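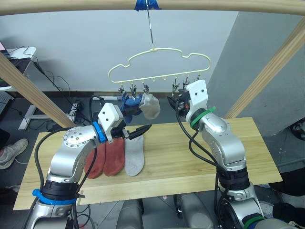
Jonalyn Belmonte wrote to ask whether the operator should clip each sock as soon as it is picked up, or lay them all out under the hanger first and then work along the row. She had tried both and found the recordings came out very different in length.

Either will work, but choose one and keep to it for the whole set. I pick up and clip one sock at a time. If half your demonstrations go one way and half the other, the policy you train will tend to hesitate between the two, usually with a sock already in the gripper.

These notes cover recording a two-arm sock-hanging task by remote control. They assume you can already drive both follower arms from the leader arms and that your cameras are being saved along with the joint positions.

Before you start

Hang the hanger so that it can't slide along its support. Tape over the hook is enough. It will still swing, and you want a little swing in the data, but it should come back to the same place.

Lay the socks flat on the table within reach of the left arm. Vary the order of the colours and the angle of the socks between recordings. I keep a short list of starting layouts beside the keyboard and go through all 16 before repeating any.

Run both arms slowly to the corners of the work area and watch the cables. A loop that is fine at rest can catch at the elbow when the wrist turns.

Recording a demonstration

Start from the home pose every time. Press record, wait a moment, then move.

Lower the left gripper over the cuff end of the sock and close it on the edge. Taking a big handful feels safer but leaves nothing sticking out for the clip to bite. While the left arm is lifting, bring the right gripper up to the clip you mean to use.
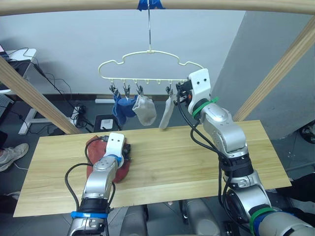 Squeeze the clip and hold it. Keep the right arm still from this point and let the left arm do the moving. Most beginners chase the sock with the clip, and the hanger starts to swing. If it does, stop both arms, wait for it to settle and carry on. A pause in the recording does less harm than a miss.

Bring the cuff up between the jaws, a bit further than looks necessary from the head camera. Check the wrist view if you have it on screen. Let the clip close first, then open the left gripper. 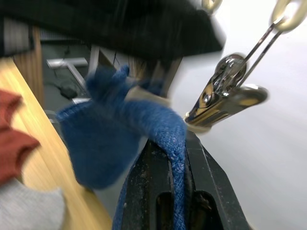

Pull away along the line of the fingers, slowly. Knitted cuffs like to cling to the pads, and a quick sideways move can drag the sock out again. Once the gripper is clear, back it off well away from the hanger before going down for the next one.

I allow up to 60 seconds per sock. Anything longer I stop and delete.

What to keep

Keep recordings where you fumbled and recovered, as long as the recovery was clean. Delete any where a person reached in, where a clip came off the hanger, or where the arms touched each other hard enough to fault.

Mark each file as you go. Efren Dizon and I once left it all to the end of the day and could not agree on which ones had been bad.

We had 200 good demonstrations before the first training run. With fewer than that the left arm was fine at picking up but vague at the clip. Change operators every so often if there are 2 of you – hands get tired, and the last recordings of a long session are noticeably jerky.

Page last changed 06/08/2023 | Contact: Fledwood workshop notes | Back to top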